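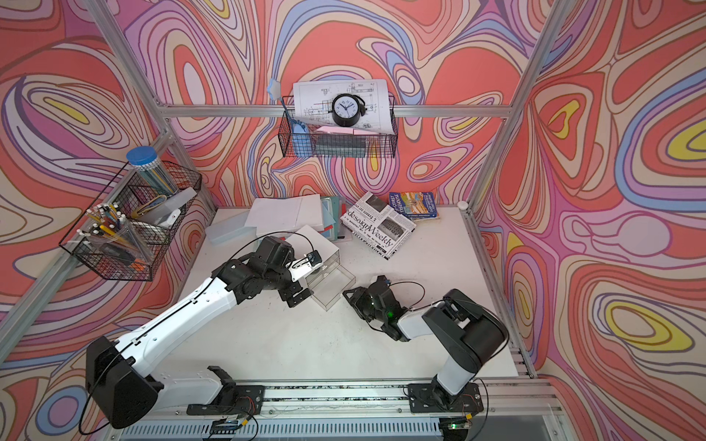 The paper corner at Pacheco Street

Madalena Vilela, 5 Apr 2022

The paper corner is one of the smaller parts of the Stonus studio in Plaltumow, and the one people ask after most. It has a white worktop, patterned walls on three sides and two black wire mesh baskets that hold most of the small things. The whole corner was put together in January on a budget of 700 pounds, not counting the labour.

The wall pattern is called Fillau. It comes in one colourway only, with coral red, pink, lavender, pale blue, cream and yellow running into each other. We tried a plain grey sample first and went back to the pattern the same afternoon.

The basket on the back wall holds a drawing on white paper, a round black alarm clock with two bells and some pink sheets lower down. A light blue desk lamp with a star-shaped top leans at one end. The basket on the left wall is for pencils and pens – the coloured ones have a clear canister with a bright blue lid, and the rest stand in clear pen cups.
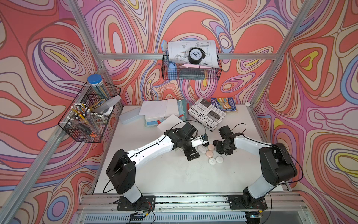 Smooth stones in white, cream and pale peach, with the books and papers behind.

The stones are our paperweights. They do the job well enough on single sheets and less well on anything that has been rolled. One of the white ones is marked with a thin dark line, so it is easy to tell from the others.

The stack towards the back has an open white notebook on top and edges of blue, red and teal showing underneath. To the right is a folded copy of designWeekly with a black-and-white photograph of an arched stone building, and behind it a paperback with a painted scene on its blue and yellow cover. The pencil case to the left of the stack is translucent plastic.

Books and magazines may be read in the studio but not borrowed. Please put them back on the stack, in any order.

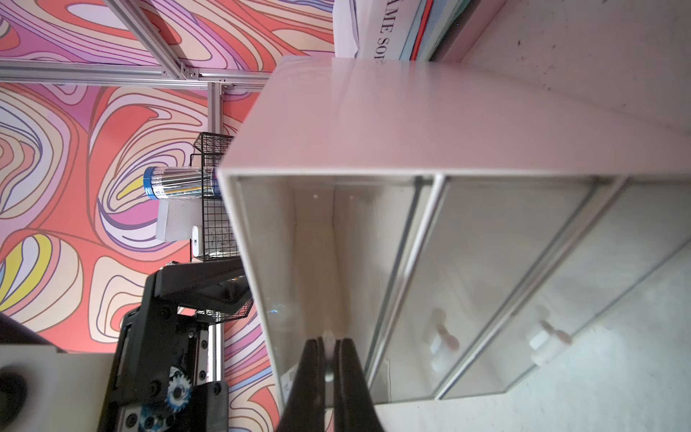
STORAGE

The white drawer cabinet has three drawers with frosted fronts and small white handles. Two are shut and the nearest is partly open, with nothing in it yet apart from a few specks of dust. It will be used for offcuts once we have agreed on a smallest size worth keeping. Madalena would keep everything down to a bookmark.

The drawers are shallow, so anything that won't lie flat goes in the mesh baskets. The canister with the blue lid stays on the wall, within reach of the worktop.

Larger sheets are a separate matter. They mark easily at the corners, and we ask that they are lifted with both hands and never dragged across the worktop. Wipe the surface down first if you have been sharpening pencils.

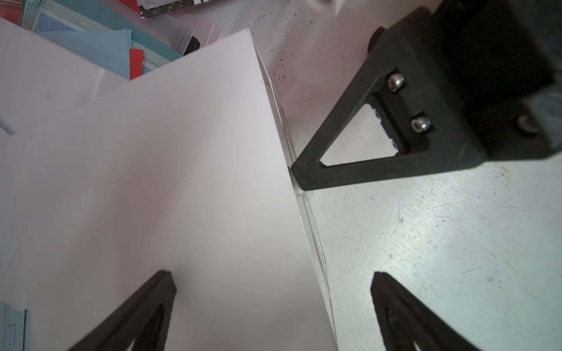

A large white sheet on the grey surface, with light blue, teal and red-orange sheets piled beyond it.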